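4. Operating Rules for Collection in Occupied Homes

4.1 Scope

The rules in this section apply to all hand-held gripper sessions carried out under the Drono protocol at the Dendunard and Belby sites. They cover the handling of clothing and bed linen in rooms that are in daily use. Kitchen tasks are governed by a separate set of rules and are not discussed here. The version described is the one in force on 13 Jul 2025, which replaced the draft circulated to both sites in May.

4.2 Preparation of the room

Operators are required to leave furniture, bedding and wall fittings as they find them. The earlier draft allowed plain sheets to be laid over patterned covers so that garments would stand out more clearly. This permission has been withdrawn. Printed bedding is common in homes, and a policy trained only on plain backgrounds can be expected to perform poorly on it. Items that carry names, addresses, account numbers or faces must be removed or covered before a session begins. Decorative lettering on fabric does not fall under this rule and may remain in view.

4.3 Starting state of the garment

Each episode begins with the garment in an unfolded and unarranged state. The operator drops it from waist height and does not adjust it afterward, even when a sleeve has fallen across the body or the hood has bunched against the collar. A garment that lands partly off the bed is dropped again, and the second drop is noted in the session log. Figure 4 shows a sweatshirt on a duvet cover with a printed pattern, with the fingers of a hand-held gripper open over the fabric.
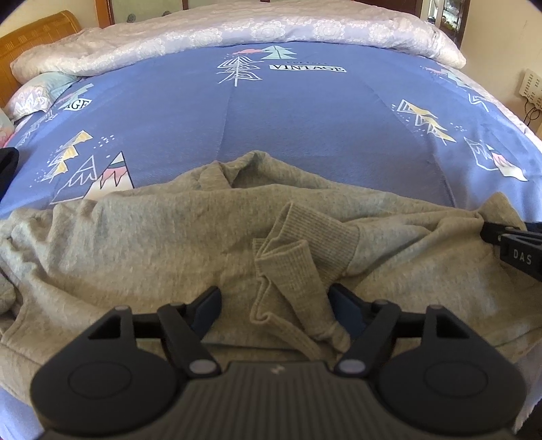
Figure 4. Hand-held gripper above a crumpled gray sweatshirt on a bed.

The first grasp must be made on a feature that a second operator could identify without help. Cuffs, hems, collars and hood edges qualify. A loose fold in the middle of the garment does not, as its position cannot be described in a way that both sites would read alike. Where two cuffs are within reach, the operator takes the nearer one. If the fingers close on more than one layer when a single layer was intended, the episode is kept and labeled as a multi-layer grasp. Such episodes may not be deleted in the field.

4.4 Sessions with two grippers

When two grippers are used, both must be within the view of at least one camera at the time of the first grasp. Neither gripper may be rested on the garment between movements. Operators should keep the cables and fixtures of the room outside the working area, and a session must stop if either tool touches a wall switch or a glass panel.

4.5 Review and retention

The review set contained 1562 episodes, of which 161 were returned to the sites for relabeling. The most frequent fault was a missing entry for a second drop. Reviewers at Cheon checked each returned episode against the written log and did not rely on the video alone. A site that has more than 7 returned episodes in one batch of 500 must repeat the operator briefing before collection resumes. Returned episodes are stored with both the original and the corrected label, so that changes in labeling practice can be traced when the rules are next revised.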